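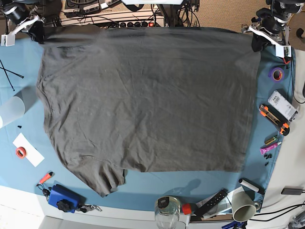

Caler is a contract laundry for workwear and uniforms. We wash, dry, inspect, mend and return garments for employers who don't have the space or the drainage to do it themselves. Most of what we handle is plain cotton or polyester-cotton in dark shades, and dark shades are less forgiving than white. On a charcoal T-shirt like this one, small light specks of lint show up plainly, along with every faint wrinkle, so darks are washed apart from towels and fleece at both of our sites. Lint screens on the dryers are cleared between loads.

## Where we work

The company runs from two buildings. Pollock is the wash house and holds the washer-extractors, the dryers, the water softening plant and the chemical store. Estside is the finishing and despatch building, where garments are pressed, folded, mended and sorted by customer. Goods travel between the two in closed cages. Soiled and clean cages are marked in different colours and are not interchanged.

Pollock was chosen for its drainage consent and its incoming water main. Estside was chosen for its loading bay. The arrangement costs us a van journey for each batch, and we have looked at combining the buildings more than once, but no single site has yet offered both.

## How garments are processed

Each garment carries a heat-sealed label with the customer's code and, where the customer asks for it, the wearer's number. Labels are read on arrival and again before despatch. The records are kept in Wundedari, our own tracking system, which also holds the wash history, repairs and any notes on fit. At the last stock check it listed 2082 garments in regular circulation for 285 wearers.

Sorting is by fibre, colour and soil level, in that order. Standard darks are washed at 40 °C and turned inside out if they carry a print. Kitchen and workshop items go through a hotter programme with a pre-wash. Trial loads for new fabrics are done in a 10 kg machine kept for that purpose, and the fabric is measured along its length and width before and after. If it shrinks by more than the customer's agreed limit we report the result and do not take the garment into the main contract until the programme has been changed.

Trousers are folded lengthwise, leg on leg, and checked at the waistband, the seat seam and both hems.

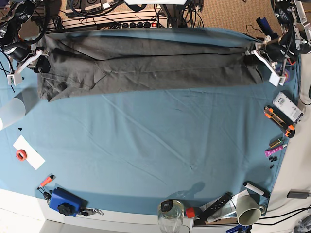 *Charcoal trousers folded lengthwise, waistband to the left.*

## Mending

The mending room at Estside deals with open seams, lost buttons, broken zips and dropped hems. Patches are only fitted where the customer has agreed to them in writing. Worn elbows and knees are recorded but not repaired as a matter of course, as the surrounding cloth is generally thin by that point. Garments past repair are returned with a withdrawal slip, or sent for fibre recovery if the customer prefers. Labels are removed first.

## Contracts and changes

Contracts run for 2 years with a review every June. Charges are set per item and depend on the wash programme, not on the weight of the load. Mending is billed separately.

Changes to wearer lists should be sent to the Estside office before the next collection. Garments sent in without a label are held on the unidentified rail until the sender claims them.

Page last revised January 4, 2021.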